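Goltix Bite
Hand-held gripper kit: evaluation notes and sample data card

Status: usable. Opinions: also usable, mostly.

What this is

These are the notes that go with the sample recordings we made while deciding whether to keep the Bite. The Bite is a hand-held two-finger gripper sold as a kit by Goltix. You squeeze the handle, the fingers close, and a camera on top records the lot so that a robot arm can be taught to do the same thing later, with less sighing. We paid for ours. It came in a box marked Mirkham, after the depot it shipped from, and for the first week everybody in the lab called it the Mirkham. Some of the folder names still do.

The sample set

The set is called Plernwood and it covers tabletop handling of drinkware. Each clip is one attempt. Clips run up to 30 seconds, and anything longer got trimmed, as did most of our talking.

Close work is the hard part of the set. At this range the camera gets a wall of glaze and a piece of slogan, and any model trained on it has to cope with that.

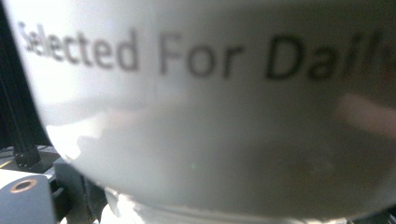 What's in the box

- one Bite handle with linkage arms and camera mount
- 2 pairs of finger pads (you will want a third)
- a bag of screws, with 3 more than the manual accounts for
- a charging cable of a length best described as intimate
- the manual, which is good until page 10 and then becomes a brochure

Setup

Unpack it, charge it overnight, and install the recorder from the supplied stick. The recorder asks you to calibrate at every launch. Do it. We skipped it one Friday and the gripper widths in that whole folder are fiction. The folder is still included, under "bad_widths", for anyone who wants to test a filter.

Fast moves near an object smear. Lettering survives better than we expected, and you can still read most of "Selected For" in a clip where the rest has gone to soup. We left the smeared ones in. If your method needs crisp input, sort by the sharpness score and throw out the bottom of the list.
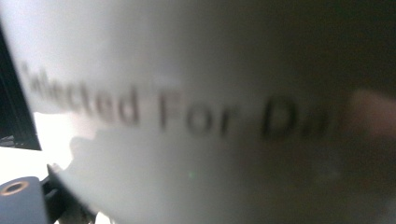

Can I use the Bite with an arm from another maker?

Any arm that takes the standard bolt pattern will hold the matching Goltix robot-side gripper, which is sold separately and priced by someone with confidence. The hand-held unit itself stays in your hand.

Grip and pads

The pads are the best part of the kit and also the part that wears out. They hold smooth, curved things well and forgive a crooked approach. After a while they rumple, and then you get to learn how pads are replaced: four tiny screws, one of which will go under the fridge.

For practice we suggest tall items with a clear waist. The cream Carote tumbler is a fair test, wide on top and slim below, so the choice of where to close the fingers matters. Line up with it between the open pads, stop, then commit. New operators tend to skip the stop.

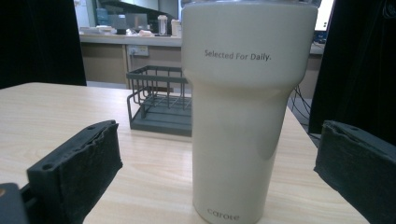

Known problems

1. The trigger spring is stiff. After an hour your hand will have views on it.
2. Battery readout goes from half full to off with no stage in between.
3. The recorder saves to the last folder used, whatever you told it. Check before each session – we lost a morning to this.
4. Dark backgrounds push the exposure up and pale objects come out washed. Goltix support suggested better lighting, then suggested it again.
5. The linkage picks up a squeak. It isn't in the data (no audio track), but it is in our heads.

Things to know before training on this

Clips don't all start or end with an object between the fingers. We kept stretches of approach and retreat, with the gripper open over bare wood and a wire basket off at the far side of the table. They make up a real share of the set and they're useful if you want a model to know when there is nothing to grab. If you don't, filter on gripper width and object label together. Width alone will also drop good frames from just before a grasp.

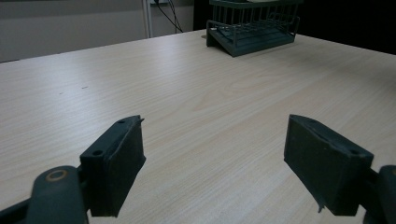 Labels were done by hand and then checked by a different hand. Where the two disagreed, both are in the file, in columns "label_a" and "label_b". We stopped arguing about "cup" versus "mug" in December and the data reflects the ceasefire.

Would we buy it again

Grudgingly, for the pads and the low weight. The software needs another year. If you only plan to record a handful of clips, borrow one.

Changes

v3: fixed time stamps, added sharpness score
v2: split out bad_widths
v1: regrettable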